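Minutes, autumn table meeting - Grinent community room, 25th October

I'm taking the minutes again, so apologies in advance if they read more like a letter. We started a bit late while the kettle went round, and then got through nearly everything on the list. The bits we didn't get to are at the bottom.

**1. Last time's minutes**

Agreed, with one correction. I'd written that the Suksawat order was for napkins and it was for tablecloths. Sorry! I've changed it in the folder copy.

**2. Money**

We have 289 pounds left in the autumn pot, after paying the room hire up to the end of the year. The quote from Tisik for printing the leaflets was read out and everyone pulled a face. We agreed to print them ourselves on the library machine and fold them at the next meeting. I was asked to note that the leaflets must say the supper is free, in big letters, as last year people kept coming up to me with their purses open.

**3. The table settings**

This took up most of the evening, and I enjoyed it far more than the money. We've talked about the autumn supper since April and still hadn't settled what goes on the tables, so we went over colours, crockery and the little pumpkins.

The pumpkins are the stripy toy ones, orange and white, squat and nicely ribbed. I was all for real ones to begin with, but real ones roll about, go soft and have to be thrown away, and these can go back in the cupboard for next year. There was a long chat about whether they should sit on the plates or beside them. On the plate looks lovely when people walk in, but then everybody has to find somewhere to put a pumpkin before they can eat. Beside the plate won the vote (I voted the other way and would like that written down, so I'm writing it down).
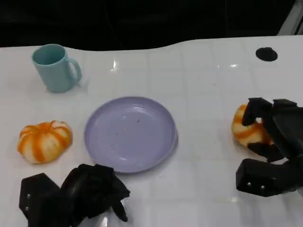

*Item 3: lavender plate, teal-blue mug and the stripy pumpkins on the white table*

The plates came next. The lavender ones are staying. Somebody felt that lavender is a spring colour and we ought to have brown or cream in October, and I do see that, but we own the lavender ones and brown ones cost money. With the orange next to them they look really cheerful, I think, and the raised rim is handy for anything with gravy. All plates are to be wiped over before they go out, please, even if they've come straight from the cupboard. Specks show up on that colour.

Then mugs. The light teal-blue was liked by everyone, which must be a first for this group. We agreed the mug goes above the plate and to the left, with the handle turned in towards the diner. A request was made to put mugs on the right for right-handed people. We went back and forth on this one for ages - in the end we said left for laying out, and people can move their own mug.

Last of all, cloths or no cloths. The white tops are shiny and catch the light, and a few of us like that and a few of us find it a bit much under the big lamps. The Suksawat cloths are paid for, so they'll be used on the long tables, and we'll leave the small ones bare and see which gets the kinder comments.

**4. Food**

Soup, bread, and two puddings. Grileck have offered us a discount on flour if we order before the end of the month, and I've said yes please. The soup is leek and potato again. I raised the idea of pumpkin soup, seeing as we'd talked about pumpkins for so long, and it was turned down flat.

**5. Storage**

The cupboard key is back on its hook. The bottom shelf is to be kept for the autumn things only, so whoever's roller skates those are, please come and fetch them. Pumpkins are to be wrapped in tissue before they go away, as the orange rubs if they're packed tight together.

**To do before next time**

- Fold leaflets (all of us, bring your own tea)
- Order flour from Grileck (me)
- Iron the cloths
- Buy 900 paper napkins, plain white, the two-ply sort
- Find out if the big lamps can be dimmed

**Not reached:** music, the car park, and the raffle. These go to the top of the next list. We finished when the room was needed for choir.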